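Teaching a gripper by example: a conversation with the Clomdale group

Sep 21, 2018

The Clomdale group has spent the summer assembling a collection of worked examples from which a two-fingered robot hand is to learn to pick up household goods. The project, known internally as Flunis, runs almost entirely in simulation. The head of the group spoke to this newsletter about how the examples are gathered, what is kept, and what is thrown away.

The collection began in June with a target of 3,000 completed attempts. Each is steered from start to finish by a human operator, and the system stores what the hand sees together with the commands it was given. "We record the view and the action side by side," the head of the group explained. "The learner is never told what a grasp is. It is given the view and asked what the operator did next."

Operators work in sessions of 100 attempts. Before each attempt the software moves the objects and changes the starting position of the arm. The early sessions did not do this thoroughly enough, and the group lost a good deal of work as a result. "The first version of the learner went to the same spot every time," the head said. "It had been shown very little else. We set those sessions aside and began again with a wider spread of positions."

Asked whether failed attempts are discarded, the head was careful to draw a distinction. An attempt that ends badly through a software fault is removed. One in which the operator misjudges the approach, backs away and tries again is kept and labelled as a recovery. At the last review there were 134 recoveries in the collection, and the group would like more. "If the operators are too good, the learner has no idea what to do when it drifts off course. We have asked them to start some attempts from awkward places - well to one side, or too high."

The choice of viewpoint was the subject of long discussion. Plarneck, the partner organisation that supplied the simulation software, had favoured a fixed view of the whole workspace. Clomdale preferred one from the hand itself, with both fingers always present at the sides. The object may then be almost out of sight at the start of an approach, as with a soup can standing off to the right of open fingers, and the operator must bring it towards the middle before closing. 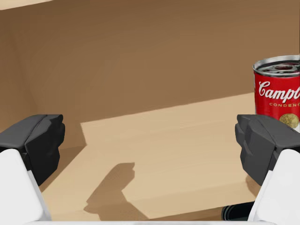

Soomro takes a different view of the matter, and argued in a written response that a hand-level view alone leaves the learner short of information whenever the target is hidden, and that a second view should be stored from the outset even if it is not used in training.

The head of the group accepted part of this. A second view has been added for all new sessions, although the 3 learners now being compared will be trained without it. "It costs us storage and very little else," the head said. "What we cannot do is go back and ask the operators to repeat the summer."

Tests on a physical arm will follow once the comparison is complete. The group has not set a date for them.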